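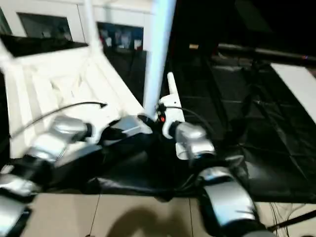 Black plastic sheet down, tiles kept clear.

Cleaning a plastic stool

Spread a sheet of black plastic over your work surface before you start. It needn't lie flat – a few wrinkles will catch the drips. Turn the stool upside down and brush out the underside, where dust and old soap collect in the corners.

Mix 2 capfuls of dish soap into 1,000 mL of warm water and wipe the seat, then each leg.
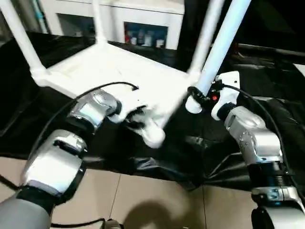 Do the feet last, as they carry the most grime. An old toothbrush gets in behind the raised rim. Rinse, then leave it to dry for 60 minutes before it goes back in the laundry.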